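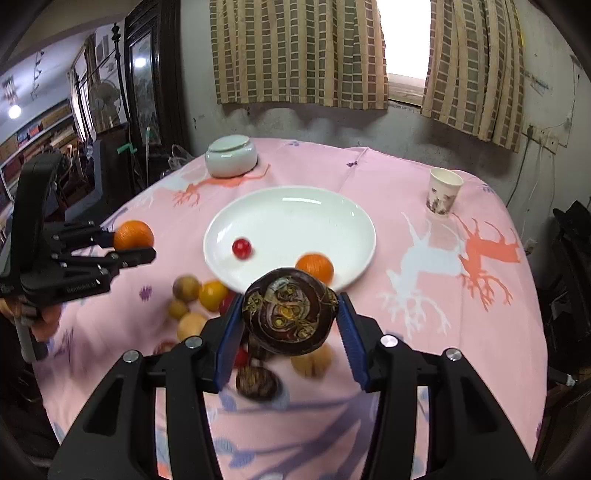
Tiina Lehtinen reckons a fruit plate should always start with the oranges, and that anything small and red goes on last so it doesn't roll about. I've been doing it the other way round for years!

Anyway, hello from Zovutley, where I've had the pink cloth out on the round table again (it's my favourite, I can't help it). The big white plate came from Keskin and cost me 3 jars of marmalade in a swap, and I'd do it again tomorrow. I do like plenty of white showing, with the rest of the fruit left on the cloth.

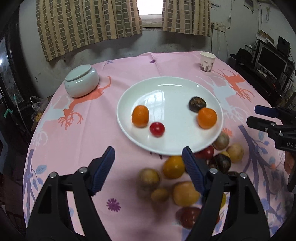

Two oranges on the plate, one either side. Jul 16, 2023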